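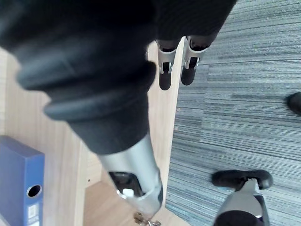 *Metal fingers, black rubber pads and a blue binder, seen from the wrist. Kademis, Rivberg.*

I went to the Kademis open day on June 27, 2018, mostly for the software. I write test tooling for a living (conveyors, nothing glamorous) and I'd been reading the release notes for Gondex, their motion planner, for months without ever seeing it move anything. So when a place came up on the afternoon tour I grabbed it, bought a horribly expensive train ticket to Rivberg and spent the journey rereading the docs like I was going to be tested.

We were a group of 10. Everybody got a sticker with their name on it, and then we went straight through to the office where the robots are. I'd pictured a workshop, but it's desks, partitions, striped carpet and cupboards, with people getting on with their jobs nearby. I liked that a lot! If your perception code only copes with a clean black background then it's not much good to anyone.

Heather Dunstan showed us round. She looks after the planning side and she's a very good explainer, quick, a bit sweary, happy to be interrupted. She'd been told to keep it to an hour and we got nearly two out of her.

## The job: one shiny binder

The task they've been chewing on is dull to say out loud. There's a binder lying on top of a cabinet, the cabinet is open underneath with a shelf in it, and the robot has to get the binder off the top and on to the shelf. You or I would do it while talking on the phone.

The nasty bit is the plastic film. The binder is wrapped in it, and it catches the light. Tanguy, which is their perception package, works out where an object is from colour and depth together, and depth goes to pieces on shiny crinkly film. Heather put the depth picture up on a monitor for us and it was full of holes, with a few patches floating in mid-air where a reflection had fooled it. The flat top of the cabinet came out beautifully. The binder looked like something had been eating it.

What they do is lean on colour for the outline and only trust depth where neighbouring points agree with each other. Then they fit a plain box to what's left. It's an old-fashioned sort of answer and I was pleased to see it, I'd half expected to be told that a giant network sorts everything out. There is a network in there, for picking the object out from the wood, but the box fit is ordinary geometry you could follow with a pencil.

The estimate comes with a spread as well as a position. Gondex gets both, so if Tanguy is sure about left and right but woolly about height, the planner picks an approach where height doesn't matter much. I've wanted that from a vision system for years. Mine gives me three numbers and a cheerful green tick.
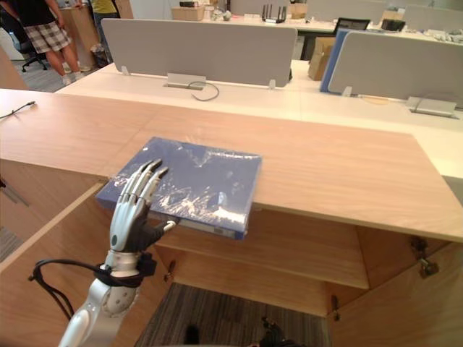 ## Pushing before picking

A flat thing on a flat surface is awkward to pick up, there's nowhere for the fingers to go underneath. The planner's answer is to treat a push as a proper move with its own start and end, in the same search as reaching and grasping. It can decide to slide the binder until a bit of it sticks out over the edge, and then go for the bit that sticks out.

Heather drew the search tree for us on the back of somebody's handout. Each push has a cost, and the cost shoots up as the middle of the object gets near the edge, for obvious reasons. She said the first version had no such cost and they all got very used to the sound of a binder hitting carpet.

The contact part is run by a separate control loop at 100 Hz, which takes the planned path as a suggestion and gives way if the hand is pushed back harder than it should be. I asked why not faster. She said the arms themselves could go faster but the force estimate is noisy, and by the time they've filtered it there's nothing new to react to. Fair enough! I do love it when a number has a boring reason behind it.

A chap in our group wanted to know what happens when the film sticks. Film on wood doesn't slide evenly, it grabs and then lets go, and I'd been wondering the same. Their friction model is one value with a generous margin round it, so a push gets cut into short strokes and Tanguy has another look after each one. If the binder has turned more than the model allows, the plan is thrown away and they search again. It makes the whole business slow to watch. There were some long pauses where the arm did nothing whatsoever and we all stood there politely, listening to the fans.

I also had a nosy at how they deal with the furniture. The open doors are in the collision model as flat panels on hinges, and the hinge angle is measured at the start of each run. Somebody had typed a door width in wrong during the spring and the planner had been politely avoiding a strip of empty air for weeks before it was spotted. I laughed a bit too loudly at that one, having done exactly the same with a guard rail.

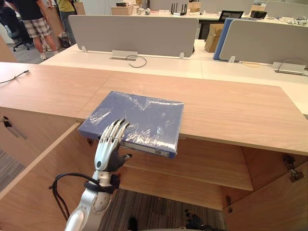
**Can you run the planner on a machine without a graphics card?**

Gondex runs happily on an ordinary desktop processor. Tanguy is the part that wants a graphics card, and the two can sit on separate machines as long as the clocks are kept in step.

That was from the questions we were allowed to fire off over tea, and I scribbled down a couple more of the replies. The config files are plain text and live in the same repository as the code, so a run can always be tied to the settings it used. They don't have a simulator of their own and use it mainly to catch silly crashes, with slippery objects left for the real arms. And a Windows version isn't planned, which got a groan from the back.

## The replay tool (my favourite!)

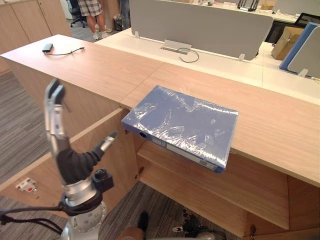 Test tooling is what I do all day, so I'd saved most of my energy for the replay viewer, and it was worth the train fare. Every run is logged with camera pictures, joint positions, force readings and each plan the search came up with, including the ones it rejected. You drag a slider and the lot moves together. Stop it with the binder's spine hanging just over the front edge of the counter, as it is here, and you can ask for all the grasps the planner was weighing up at that instant, drawn over the camera view and coloured by cost. Click on one and it tells you why it lost. The wrinkles in the wrap along the top of the cover make a good place to poke at Tanguy too, as you can switch between raw colour, depth and the fitted box and see which points it threw out.

They keep a set of 32 recorded runs that every code change gets tried against. The arms stay still for this, it's only the perception and the search being fed old data, and the check is whether the new code would have made a sensible choice at each step. Sensible is a bit of a judgement call. Heather admitted that they argue over it, and that a few of the runs are labelled with a question mark in the file name.

I asked whether they ever replace runs in the set. They add to it when something odd happens and hardly ever take any out, so it's drifting towards the strange cases and away from the everyday ones. We've got that problem at work as well. I didn't get an answer I could steal, sadly, but we had a nice moan.

## Odds and ends

- The message log is readable. Lines like "push stopped, object turned too far" in proper words, bless them.
- Calibrating the wrist cameras takes a printed board and a script, and the script refuses to save if the result is worse than the last one.
- I couldn't get anyone to tell me what Gondex is named after.
- Tea was good, biscuits were gone by the time the second group came through. Sorry, second group.

The slides are meant to go up in July and I've put my name down for the next Tanguy release. First job when I got back was to add a spread to my own position estimates. It's half done, and it's already shown me that one of our conveyor cameras has a loose bracket.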